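Sovden launches new confirmation course for teenagers

15 April 2018

Sovden is delighted to announce its new confirmation course, written for young people aged 11 to 16 and ready for any parish to pick up and use.

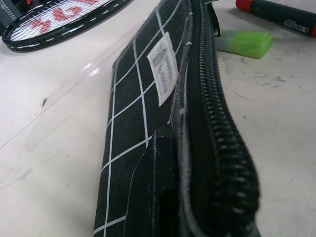
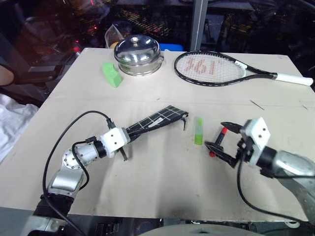 The course has 42 short sessions, so leaders can choose the ones that suit their group. Each comes with a Bible reading, a prayer and plenty to talk about!

It was tried out in Zullville and Lamont, where more than 800 young people took part.

"The questions they asked were wonderful," said Arūnas Laur, who wrote the course. "We rewrote the whole session on the Holy Spirit after listening to them."

Yoga Mangundap, youth minister at Lamont, will lead a training day for new leaders in October.

Printed copies of the leader's book are available now from the Sovden office, and parishes may photocopy the session sheets freely.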